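About Cleria

Cleria is a water testing laboratory in Erthorpe. We analyse drinking water, borehole water and process water for farms, food producers, landlords and private households. The laboratory opened with 2 benches in a former seed store and now occupies the whole of the ground floor, with sample reception at the Pant Lane entrance.

Our routine work covers 34 parameters, including pH, conductivity, turbidity, nitrate, hardness, lead, iron and manganese. Coliform bacteria and E. coli are tested by membrane filtration. Metals are measured on acidified samples, and the bottles for these are supplied with the acid already added — please do not rinse them.

Microbiological samples must reach us within 6 hours of being taken and should be kept cool and out of direct light. Samples received outside this limit can still be tested on request, but the report will carry a note to that effect. Each report lists the method used, the limit of detection and the measurement uncertainty.

Results are issued through Fikano, our online reporting system. Customers can download past reports, compare results from the same sampling point and order bottles. Paper copies are posted on request. We hold records for 600 sampling points, mostly private supplies in the villages north of the town.

Sample reception is closed on public holidays. Deliveries for the stores should go to the rear yard.

Page last updated December 30, 2020 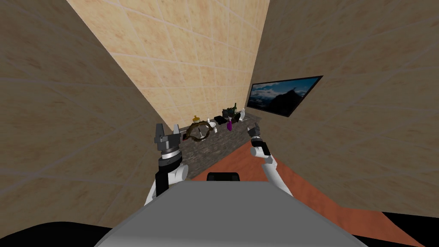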